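An Afternoon at the Meireles Building
By Albertina Caldeira
May

The Meireles building opens its doors to visitors one Sunday a year, and I had meant to go for a while. It was a grain store before it was offices, and the outside still looks like a grain store. The line at the door was short. I signed in a little before 2 and was given a paper badge and a folded floor plan.

The ground floor belongs to Clallell, a small firm that repairs and resells office furniture. Joaquim Peixoto runs the workshop and took our group around. Most of what comes in is seating. Companies move or close and the chairs go first, often in lots of 50 or more. Each one gets a tag with the fault written on it, and the faults are nearly always the same: gas lift, casters, armrest pads. He had one upside down on a bench and showed us how the lift comes out with a pipe wrench and a few taps from underneath. The group liked this part. A man behind me asked if he could bring his own chair in and was told yes, on weekdays.

Desks are slower. The tops get sanded if they are solid enough and swapped if they aren't. Peixoto said legs hold up better than tops and that they keep a rack of spare ones in several styles.

From the workshop we took the stairs to the upper level. The floor plan calls it the gallery, and it is one, open in the middle with a railing so you can look down to the floor below. I liked it up here more than I expected to. The windows are large and let in the daylight, though the ceiling lights were on as well. The railing is dark metal with some curve to the bars, and Ilídio Cardoso, who handles lettings for the building, told us that people who come to look at desk space tend to go straight to it and lean. 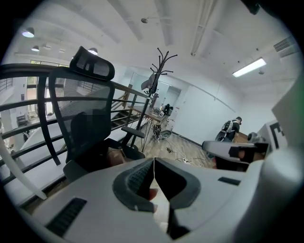
The upper level is rented out desk by desk. Tenants can furnish their own spot or take pieces from downstairs at a reduced price, and most do a bit of both. Mesh chairs are the usual choice. I asked Cardoso whether the open gallery was noisy when the workshop was running. He said the sanding is done before 9 in the morning and that the rest is mostly hand tools. A tenant from Dresix, a translation office, was there with her daughter and said she hears the door more than she hears the tools.

Power is the weak point. The building was never wired for people sitting all over an upper floor, so cables run across the floor to power strips, and you do need to look where you walk. Cardoso said floor outlets are planned and he has a quote for them. He didn't have a date. Coats are another thing. There is no closet upstairs, so a coat rack among the desks does the job. I would want somewhere to put wet boots as well.

I paid more attention to the desks than I usually would after the talk downstairs. Hairpin legs are easy to fit, according to Peixoto, but they work loose and should be tightened every few months. I have a table at home with the same problem and had blamed the floor.

Coffee was served at the back of the ground floor by Benvinda Antunes, who has rented upstairs since the first desks went in. She does bookkeeping and told me she has moved her desk twice to get out of the afternoon sun. There were almond cookies and a sheet to sign if you wanted to hear about vacancies. The visitor tally by the door stood at 737 when I left, counting from the first open day.

Entry is free. The parking lot fills early, and the side street by the bakery is the better bet. The elevator was out of service during my visit, so call ahead if stairs are a problem. Allow an hour, or longer if you plan to look through the chairs for sale. I came away with a pair of casters and a price list.

Related
Stasunness Tile Works: Notes From a Visit
Two Hours at the Spring Tool Fair
Zewditu Gebremichael on Reupholstering a Dining Set
Where to Find Secondhand Shelving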